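Courses / Evening Programme / Bread and Baking Science / Handout 4

Overview Handouts Reading Contact

Handout 4: Salt, and why your dough cares about it

Right, salt. I left it until week four on purpose, as it makes far more sense once you've all had a go at a plain dough and felt what flour and water do by themselves. If you missed that session, have a quick read of Handout 2 first and then come back.

I'll start with the confession I make every year. The first loaf I ever baked for other people had no salt in it at all. I was staying with my aunt in Gidey, I was very proud of myself, and it rose like a balloon and tasted of wallpaper paste. Everyone ate it with a lot of cheese and said kind things. So if you forget the salt, you're in good company!

How much?

Bakers work in percentages of the flour weight (Handout 1 again, sorry). Salt usually sits near 2%. For 1,300 g of flour, which is what we use for the class batch, that gives 26 g. Please weigh it. A teaspoon of fine table salt and a teaspoon of flaky sea salt are nowhere near the same amount, and I've had more salty disasters from spoons than from anything else.

You can drop to 1.5% quite happily if you're cutting down, and most people won't notice. Below 1% they will.

What it does to the dough

Flavour is the obvious one. But salt also tightens the gluten. Flour proteins carry small electric charges that push them away from each other a bit, and the salt calms that down so they can pack closer together. You feel this with your hands - a dough without salt is slack and sticky and clings to the bowl, and when you work the salt in it firms up and starts behaving itself.

Then there's the yeast. Salt draws water out of the yeast cells, so they work more slowly. People get very worried about this and tell you salt must never touch yeast. At normal amounts it's fine. If you heap dry salt straight on top of fresh yeast and go off for lunch you may do some harm, but stir it all into the flour and there's nothing to fret about.

Slower yeast also leaves more sugar in the dough by the time it goes in the oven, and sugar is a big part of what browns the crust. Unsalted loaves often come out pale for the opposite reason. (Mine in Gidey was practically beige.)

When to add it

Some of you asked about holding the salt back, as the Prorkgate recipe tells you to. The idea is to mix flour and water, leave them for a while, and add the salt afterwards. The rest lets the flour soak up water and the gluten begin to form before the salt tightens things. I like about 60 minutes with wholemeal. With white flour I often can't be bothered to wait that long, and twenty does nicely.

If you do hold it back, put the salt in a little dish next to the bowl where you can't miss it. Kiran Saxena keeps hers on top of the oven timer, and I've pinched that idea.

To try at home

Make two small doughs with 200 g of white flour each, one with 4 g of salt and one with none. Same water, same yeast, same bowl size if you can manage it. Look at both every half hour and write down how high they've come and how they feel when you poke them. Bake them side by side and bring me a slice of each, cheese optional. Write your notes on the back of this sheet and keep them, because we'll want them again for sourdough, where the salt question gets a good deal more interesting.
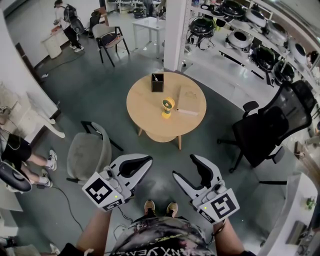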